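Keeping soft toys fit to be seen
Household notes by Isla MacAulay
January 22, 2020

I had meant to write about limescale this time, but so many of you asked about washing cuddly toys after the Christmas rush that the kettle will have to wait its turn. We have a good many soft things in this house, what with my sister's children coming to us every July and leaving half their belongings behind, and over the years I have washed rabbits, bears, a very long snake and more pretend food than you would find in some real kitchens.

Start with the label, if there still is one. Ours have mostly been snipped off or chewed, so I go by feel. If the toy is soft all the way through and there is no battery box or squeaker hiding in the middle, it can nearly always go in the machine. If it crackles, rattles or plays a tune, keep it well away from the water and clean the outside with a cloth instead.

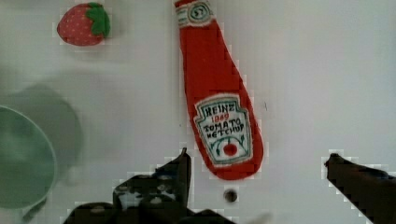
For the machine, pop each toy in an old pillowcase and tie the end with a bit of cotton tape (string will do, but it does tend to knot itself up and then you are standing there with the scissors). A cool wash, a gentle spin, and half the powder you would use for towels. Don't be tempted by fabric softener. It makes the pile lie flat and slightly greasy, and dust takes to it wonderfully.

Reds want a bit of looking after. Before you wash anything strongly coloured, damp a white hankie and press it on the back or underneath while you say the alphabet through. If colour comes off, wash that one by hand in cold water, on its own, and don't leave it lying against anything pale while it dries. I lost a lovely cream lamb that way and I was told off for it by a four-year-old, quite rightly!

Stitched lettering and sewn-on patches get a soft toothbrush and the tiniest dab of washing-up liquid, working along the stitches and never across them. Go gently at the corners, where the threads lift first. If one has already lifted, catch it down with two or three small stitches before the wash and you'll save yourself a much bigger job afterwards.
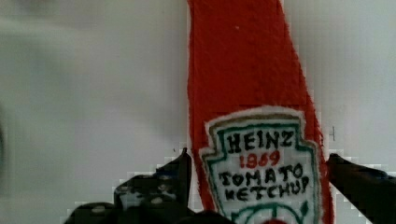
Red fuzzy fabric with a pale label: do the label by hand first.

Now, drying. Squeeze the toy in a towel, don't wring it, and then lay it flat on a cake rack somewhere airy, turning it whenever you pass. Small ones are ready the next day as a rule, but anything fat in the middle may want 2 days or even longer, and it will feel dry on the outside long before it is. Give it a good pinch right in the middle, and if it feels cool, leave it be.

When it's properly dry, fluff it up with a clean nailbrush. My neighbour Dougal Tennant swears by a dog comb, and I must say his grandchildren's bears look very smart.

Emese Juhász wrote from Clodbridge to ask about musty toys from the loft. Put them in a lidded tub with a saucer of bicarbonate of soda, leave them for 6 days, then brush them off outdoors. Limescale next time, I promise.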